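Home | Lessons | Gear | Venues | Contact

Setting Monitor Levels for a Small Band

Do this before doors, with the main speakers muted. These steps assume a keyboard, a drum kit and one vocal mic, as in the Barrera back room.

Set the vocal gain first. Have the singer work at full volume for 30 seconds and adjust until the peaks stay clear of the clip light. Bring up the wedge until it starts to ring, then lower it 3 dB. If the ring sits near 3000 Hz, cut that band by 5 dB and repeat.

Add keyboard to the wedge next. Leave drums out unless the drummer is more than 30 feet away. 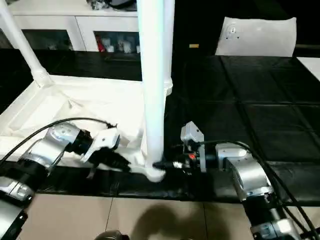 Run one full song with everyone playing. Change one send at a time and write down the final positions. Mute all channels before unplugging anything.

Rodel Macaraeg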